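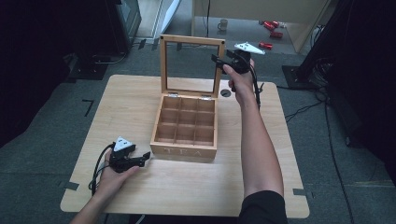
아홉 칸짜리 티박스, 아직 텅 빔

급하게 쓴다. 차 끓여놓고 쓰는 중이라 식기 전에 끝내야 함.

드디어 티박스를 샀다. 3월부터 장바구니에 넣었다 뺐다 하던 그거. 결국 Gonelley에서 주문했고 배송비 아끼려고 1,000원짜리 계량스푼도 같이 담았는데 계산해보니 별로 아낀 것도 없다. 뭐 스푼은 쓰겠지.

그동안 티백은 전부 지퍼백 2개에 쑤셔넣고 살았다. 홍차 지퍼백, 나머지 지퍼백. 문제는 나머지 쪽. 페퍼민트랑 루이보스를 같이 두면 루이보스에서 민트맛이 난다. 거의 1년을 그러고 마셨다니. 그래서 이번엔 무조건 칸막이 있는 걸로, 뚜껑은 안이 보이는 걸로. 조건은 그게 다였음. 색은 밝은 나무색이면 좋겠다 정도?

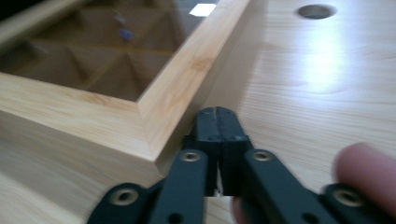

근데 막상 오니까 칸 배정이 제일 어렵다. 아침에 마시는 Vutano 잉글리시 블랙퍼스트는 맨 앞줄 가운데. 이건 확정. 얼그레이는 그 옆. 카모마일은 밤에만 마시니까 뒷줄로. 선물받은 Iglesias 과일차는... 솔직히 잘 안 먹는데 포장이 예뻐서 유리 밑에 두면 괜찮을 것 같고. 보리차 티백은 커서 안 들어갈 것 같다. 얘는 그냥 원래 봉지째로 서랍행.

아 그리고 개별포장 안 된 티백은 넣을지 말지 고민중. 향이 섞일까봐. 칸막이가 얇은 나무라 냄새까지 막아줄지는 모르겟다. 일단 개별포장만 넣고 몇 주 써보기로.

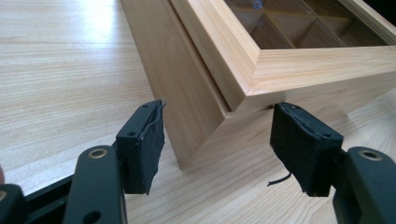 글쓴이 | Brernix

둘 자리도 정해야 하는데 전기포트 옆은 김 때문에 탈락. 나무니까. 창가도 햇빛 들어서 탈락. 남는 건 식탁 아니면 책장 아래칸인데 책장에 두면 위에서 내려다보는 유리 뚜껑이 무슨 소용인가 싶고. 식탁에 두면 밥 먹을 때마다 옮겨야 되고. 뚜껑을 위로 젖혀 여는 거라 윗공간도 있어야 한다. 일단 식탁으로.

참, 앞에 TEA라고 써있는 거 처음엔 좀 별로였다. 안 써있어도 차 넣을 건데. 근데 며칠 보니까 정듦.

유통기한 지난 것들 먼저 골라내야 되는데 그건 주말에. 재작년 히비스커스 아직 있음. 버려야지 버려야지 하면서.. 혹시 티백 정리할때 세워서 넣는지 눕혀서 넣는지 댓글 좀 달아주세요. 나는 세우는 쪽으로 기울고 있음. 차 식었다 이만.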